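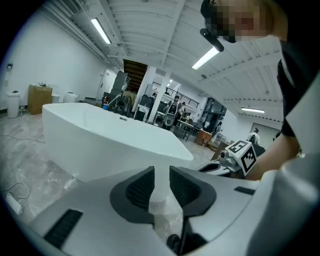

Bathtub cleaning is still the chore where our numbers are worst, and I don't think a better policy alone will fix it. The contact surface curves in two directions, it is glossy, and most of the area that matters is below the rim, so the wrist has to go over an edge and then point down and back toward itself. A freestanding tub like the one in the photo is the easier case in one respect (the outside can be approached from more than one side) and the harder one in every other. The sides flare down to the floor, so the base has to be wiped at a low angle, and the overflow fitting on the far inner side is small, chrome and surrounded by white. Then there is the floor itself: pale concrete with dust on it, a gray cord running across it and a white cable looping down to a power strip. A mobile base has to deal with all of that before the arm gets to do anything.

I'll answer Anca's message in pieces.

Anca Matei wrote:
> The claim in the Gronham thread was that wiping is "basically solved"
> and that what remains is engineering. I'd like to see that broken down.
> Which surfaces, what force range, what counts as clean, and who resets
> the setup between attempts?

Flat horizontal surfaces are close to usable. On our counter and table tasks the arm completed 72 of 103 attempts without a person touching anything, using the pass criterion from the Jatusetti sheet: all marked residue removed, no object displaced by more than the width of the pad, no fault. Most of the remaining attempts ended in a missed strip at the near edge of the counter. That is a coverage planning problem and I would call it engineering.

The tub is different. With the same arm, the same pad and the same definition of clean, we got 22 complete passes out of 103. The failures don't cluster the way the counter ones do. They were, in descending order:

- loss of contact at the transition from wall to floor of the tub
- pad folding under itself when the direction reverses
- collision with the rim on the way out
- depth dropout on the glossy surface, after which the controller presses where it believes the wall is
- timeout

Contact loss and pad folding together account for more than half. Neither of them is visible in the wrist camera until it is too late, as the pad and the fingers hide the contact patch. Force sensing at the wrist sees the fold as a small drop in tangential load, and a change of curvature looks almost the same. I have tried separating the two with a threshold and would not recommend it to anyone.

As for resets: a person did all of them, and the time is not in the figures. If you include it, a person with a sponge wins by a wide margin on every surface we tested, counters included.

> My other question is about the demonstrations. If they are collected
> with hand-held grippers then the human arm is doing the reaching, and
> a human arm has a torso and knees behind it. How much of that data is
> even feasible on your hardware?

Less than I had hoped. We have 1,720 hand-held demonstrations across all wiping tasks. For the counter, nearly everything replays inside the joint limits of the Palacios arm. For the tub, a large share does not. People lean. They put their free hand on the rim, shift their weight and go in over the side with the forearm almost vertical. The gripper trajectory that comes out of this is smooth and entirely reasonable, and there is no base position from which the arm can follow it to the end.

There are three things one can do about that. You can filter for feasible trajectories, and then you lose most of the far wall. You can let the base move during the wipe, which costs accuracy exactly where contact is most sensitive. Or you can instruct the demonstrators to stay within a reachable volume, which gives stiff, slow demonstrations with pauses in odd places. We are doing the first now and will try the second when the base firmware is updated. I would be glad to hear from anyone who has made the third work.

On finger geometry, to pick up a point you made off list: a pair of ribbed jaws holds a sponge well and a thin cloth badly. With cloth, the grip is fine under normal load and slips once you drag along a wall. Folding the cloth in four helps, but then unfolding it to a clean side becomes a separate skill, and that one sits near zero for us. I have left cloth out of everything above. All figures are for a rectangular sponge pad, pre-grasped, which you may consider cheating. I would not argue much.

> Last, do you believe the vendor statement that bathrooms are "within
> a product cycle"? I am asked this at work every few weeks and would
> like something better to say than no.

What I tell people is that it depends on which part of the bathroom. Floor, open area, nothing lying on it: machines have done this acceptably for years. The sink exterior and flat shelving, if someone has cleared them first: plausible. Picking up a bottle from the rim, wiping under it and putting it back: works in the lab when the bottle is known and upright. The inside of a tub or a toilet, the silicone joint, the area behind the faucet: I have not seen a convincing unattended run from any group, ours included, and I have asked to see several.

"Unattended" carries most of the weight there. A demonstration with an operator standing within reach tells you about the best case. For household use the interesting number is how long the machine runs before it needs a person, and what state it leaves things in when it stops. A half-wiped tub with cleaner drying on it is worse than a tub left alone, and our scoring treats the two as equal. I would like to change this before we publish. A proposal:

0 = not started, or stopped before contact
1 = stopped during the task, surface usable
2 = stopped during the task, needs a person to restore the surface (scored as -1 in totals)
3 = complete, residue remaining
4 = complete, pass

The -1 will be unpopular. I would still like to keep it.

Two practical notes for those running the same protocol. The Sultico pads changed supplier at some point and the newer ones are softer; at the same commanded force they fold earlier, so please write the batch in the log. And the residue marker should be applied with the stencil also on curved surfaces, even if it lifts at the corners. Freehand marks were different enough between operators that I had to throw out an afternoon of runs.

I can put up the per-attempt table for both surfaces, with failure codes but without video. Video will take longer. If someone wants to check my coding of "contact loss" against "fold", I would welcome a second opinion, as I did all of it myself and my agreement with my own earlier labels is not great.

Cinzia Sala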